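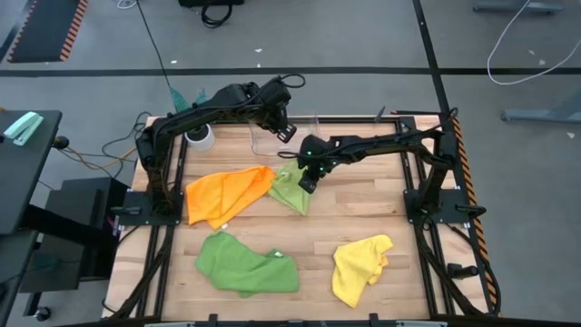

## Measuring how well a cloth policy spreads, Horkell style

If you have been following along from the first part of this guide, you already have two arms talking to each other and a policy that will at least go near a piece of fabric. Wonderful! Now comes the question people tend to put off, which is how to tell whether the thing is getting any better. The recipe we settled on at Satelstead is the one Clémence Guillot wrote up in November under the name Horkell, and I've grown very fond of it.

### 1. Choose your starting pile

Put out the orange, light green, darker green and yellow cloths together. Crumple each one by hand and drop it from the height of your elbow. Don't arrange them nicely afterward – I know it's tempting.

### 2. Take the "before" area

From the fixed overhead view, segment each cloth by color and save the pixel area. The two greens will give you trouble under warm lighting, so set the white balance by hand and leave it alone for the whole session.

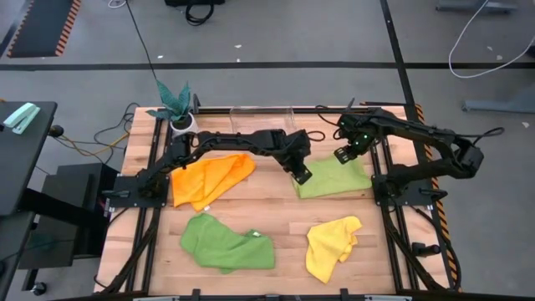

Coverage is then the visible area divided by the area of the same cloth laid out flat, which you measure once and keep in a little text file. Save a mask with every score as well, so that when a number looks odd (and one will) you can go back and see whether an arm was hiding a corner.

### 3. Run the trials

We do 18 trials per checkpoint, with a limit of 13 grasps each. Move both arms out of view before you take the "after" area. If you stop a trial by hand, write down why and count it as a failure.

### 4. Look at the grasps themselves

Coverage tells you very little about *why* a trial went badly, so go through the wrist video too and label each grasp as one layer, several layers, or a miss. 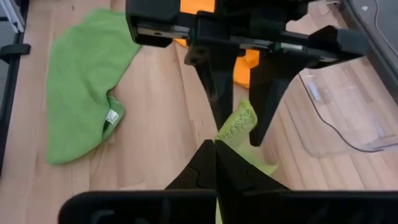
I like to do this with a second person labeling separately, and then we sit down over coffee on Thursday and sort out the ones we disagree on. Folded edges cause most of the arguments. Our rule is that if 2 labelers still can't agree after a replay, the grasp goes down as "unclear" and stays out of the layer counts, though its trial still keeps its coverage score.

### 5. Report it

Give the median coverage and the full spread, one row per cloth. Medina, our plotting script, reads the text file directly and will complain loudly if a flat area is missing. The Itov branch has the older column names, so rename those first.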